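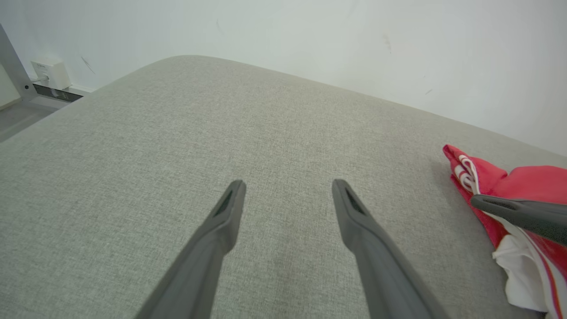
Page last changed: December

Dandside Shared Workshop
Building a two-armed cloth handler: notes for session 4
Grippers, soft surfaces and what we can claim

Bring your notebook from session 3 and the wiring sheet. If you missed the session on motor limits, read that handout first and don't power up an arm until you have.

1. Where we are

Both arms move, both grippers open and close, and the wrist cameras give a usable picture. A few of you have begun to talk as if the laundry were as good as done. I would like to slow that down. An arm that goes where you drive it by hand is a remote control with a lot of joints. Everything hard about cloth is still ahead of us, and some of it we may not manage on a workshop budget.

The kit we started from is the Pritia. Its build guide says that folding a garment is a "natural first project". I disagree. A wooden block is a natural first project. It has the same shape before and after you touch it, and you can measure how far you missed by. A heap of clothing has no fixed shape at all, and a small tug on one side can move a sleeve on the other.

2. The gripper

Two fingers, each with a long slot near the tip. Before anyone redesigns them, try the ones we have. In past courses people have spent three sessions drawing new fingertips and one session testing them, and the drawings were lovely.

Things to check on your own gripper:

Do the tips meet squarely when closed? Hold a strip of paper between them and pull. It should drag evenly.
Does either finger flex under load? Push sideways on it with the motor off.
Are the two tips level? A small difference hardly matters on a block. On thin cloth it means one finger presses into the surface while the other closes on air.

Write down the result for each, including the dull ones.

3. The surface

We are working on grey upholstery this term. A hard table is kinder to your measurements and much less kind to your fingertips when you come down too far, and you will come down too far. Padding gives, so a clumsy approach gets forgiven.

That forgiveness is also the trouble. If the surface sinks under the finger, your height reading stops meaning what you think it means. The woven cover can also be pinched along with the garment. I have watched a group celebrate a firm grip on a sleeve when what they had hold of was mostly cushion. Lift a little and look before you write "grasped" in the log.

4. Choosing a garment

Use something thick, with a colour that stands well apart from the background. 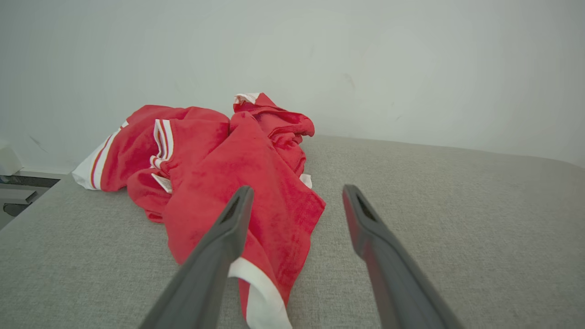
Strong colour helps you as the driver, and it helps any software that has to separate cloth from cushion. It also flatters the results. If your method works on bright red over pale grey, you have learned that it works on bright red over pale grey. Try it on a grey sock before you tell anyone it can find clothes.

Trim, cuffs and collars are worth a thought too. They give you edges to aim for, and a plain tea towel won't.

5. The exercise

Work in pairs, one driver and one person keeping the log. Drop the garment from knee height so that you aren't arranging it to suit yourselves. Then:

Make 20 attempts to pick it up with one arm.
Change drivers and make another 20.
Log every attempt, including the ones where you bumped the wall or gave up.
Leave the second arm parked until you have done both sets.

A pick counts if the garment clears the surface and stays up for a slow count of five. Dragging doesn't count. Neither does "it would have held".

6. Reading your results

Last term one pair reported 14 good picks out of 20 and wrote that the gripper was reliable. Would you use a washing machine that failed six times in 20? Their second set came to 12, with a different driver, and they put that down to nerves. It may have been. You can't tell from two sets, and the write-up should have said so.

The Vostley add-on software advertises a training run from 50 demonstrations. I have no quarrel with the number, but ask what was in them. If all 50 start with the same shirt in much the same heap, that is a narrow sort of evidence.

7. Before Thursday

Finish both sets and hand in the log as it stands, crossings-out included. Charge the spare battery for the Owen bench light. The folding task is in handout 5, and we won't start it until every pair can show me a log I believe.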